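Storage caddy

A storage caddy is an open-topped container used to keep small household goods together on a table, shelf or counter. Most are molded in one piece from plastic and have a raised rim. They are found in bathrooms, dormitories and utility rooms, where they hold tubes, brushes and bottles.

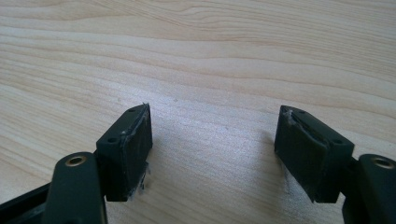
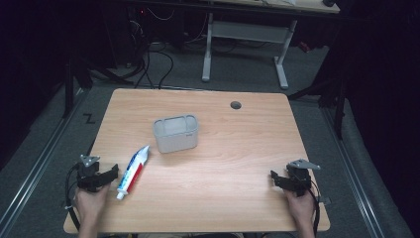 Second picture: light gray caddy and a tube of toothpaste on a wood-grain table.

Entry by Florence McIntyre -- last revised 18 September 2018

Form

The usual plan is a rectangle with rounded corners. Corners of this type are easier to wipe out than square ones and release more cleanly from the mold. The rim stiffens the walls and serves as a grip. Divided models, such as the Clitico, have a fixed wall across the middle; undivided models, such as the Gralell, leave the interior clear. The Gralell is 200 mm long and 142 mm wide.

Use with tubes

Toothpaste tubes are stored flat or upright. A tube stood on its cap keeps the paste near the opening, but it needs a wall or a neighboring item for support. A tube laid flat takes up more of the floor of the caddy -- a full-size one may have to be set diagonally. The crimped end is stiff and can catch on dividers.

Care

Paste residue is removed with warm water and dish soap. Flarkska, a maker of drained caddies, specifies a soak of 30 minutes for hardened deposits. Abrasive pads dull the plastic. Undrained caddies are turned over to dry before they are refilled.

See also: Drawer insert; Shower basket; Utensil tray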